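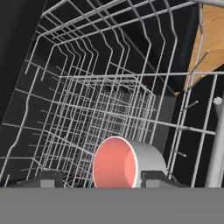
White cup with pink interior, over a wire dishwasher rack

Piras Cup by Hodico
Straight-sided cup, white outside, colored glaze inside

The Piras is the cup we drink our own coffee from every morning, so forgive us if we go on a bit! It started with Hye-jin Maeng, who had been making tall vases at the Burkbridge studio and wanted something plain to drink from between firings. Everyone who visited asked where they could get one. Two winters later it's a full range with five inside colors, and we still argue over which is best (it's the pink).

The outside is a soft white with a light sheen. The inside is where the color goes, right up to the lip, where we wipe the glaze back by hand to leave a thin white line. Tea looks lovely against the pink, and milky coffee looks even better in the dark green.

Size and weight
Height: 10 cm
Holds: 11 oz to the brim, a little less if you like to walk around with it
Weight: about 280 g
Material: stoneware, glazed inside and out, bare foot ring

Inside colors
Salmon pink
Dark green
Butter
Slate
Clear (shows the pale clay underneath, very pretty with black tea)

Care
Dishwasher and microwave safe. Top rack is best, tipped over so the water runs out. The foot ring is unglazed and can hold a bit of water after a wash, so let it dry before you put the cup on a wood table. Please don't take it straight from the freezer to the oven. Ah-rin Koo tried this with an early one for a frozen custard idea and we had custard on the oven door until spring.

Coffee stains come off with baking soda and a soft cloth. Skip steel wool, it leaves gray marks on the white.

About the shape
There's no handle, and we get asked about that a lot. The wall is thick enough to hold comfortably with tea at drinking temperature, and without a handle you can fit so many more in a cupboard. If you pour straight from a boiling kettle, give it a few minutes, or get the felt sleeve. Myung-ja Wi cuts the sleeves from wool offcuts and the colors change all the time, so we can't promise a particular one, but they're all good.

Ordering
Sold singly or in a box of four. You can mix colors in a box, just write them in the order note. Each firing gives us 80 cups and the pink usually goes first. The next batch comes out of the kiln in February.

Small differences in the glaze line are normal, and so is the odd speck of iron. Cups with bigger marks go on the seconds shelf at the studio and are well worth a look if you're nearby.

Goes well with
Piras saucer, 148 mm, white only
Iltutel pouring jug
Wool felt sleeve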